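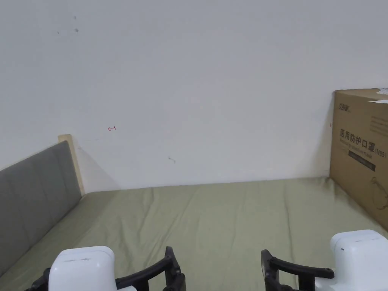 Allerer Hand-Held Gripper Pair

The Allerer pair is a set of two hand-held grippers for recording household tasks without a robot in the room. The operator holds one in each hand and does the job through the jaws: folding, lifting, moving things from one surface to another. The recordings are then used to train an arm fitted with the same fingers.

We sell the pair outright or hire it out with support from our office. Most customers hire first, as it takes a few sessions to find out whether the work suits their staff and their rooms.

What you get

Two grippers in white housings with black fingers, left and right. Each has its own camera and a clamp mount for a phone. The phones are not included. We can supply them ready set up if you ask when ordering, otherwise we send a list of models that fit the clamp.

The finger joints are held with hex-socket screws, and the key is in the case along with a spare set of fingers. Changing a finger is a bench job. Please don't try it in the middle of a session, as the gripper has to be calibrated again afterwards.

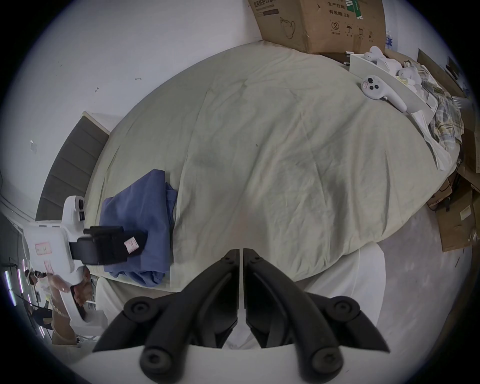
Bedroom work, with a phone fitted in the clamp mount on the second gripper.

Where it can be used

The pair was designed for ordinary rooms. Beds, worktops, tables and shelves are all fine, and furniture can stay where it is. Fabric is the hardest material to start with. Sheets and clothes slide out of the jaws until the operator learns to close them low and flat against the cloth, and Zanele Gumede, who runs our training days, usually begins with boxed goods for that reason.

Leave enough space to step back from the work. The gripper cameras have a very wide view and will pick up anyone standing to the side, so ask for consent from everybody in the room and put away post or paperwork with personal details on it.

Hire terms

Hire is £300 a week for the pair, with a refundable deposit of £300. The minimum period is 2 weeks. Delivery and collection are included on the mainland. A replacement is sent out within 3 working days if a gripper fails – you don't pay for the days lost.

Training is booked separately. Keegan Cartwright looks after the diary and can tell you what is free. Evening sessions are possible but tend to go early.

Things to know before ordering

The grippers are not waterproof and should be kept away from sinks. The handles come in one size, and operators with small hands may find the trigger a long reach. A shorter trigger is being tested and can be fitted to grippers already sold. Recordings stay on the phone until you copy them off, and we don't keep a copy. Older cases bought before November have a different foam insert and will not hold the spare fingers.

For a quote, write to Nesrin Duman at the Vondano sales desk with your dates and the kind of task you want to record.

Related items
Allerer spare finger set
Allerer phone clamp, single
Tenex carry case with foam insert
Doležal calibration board
Operator training day
Gripper hire: terms and conditions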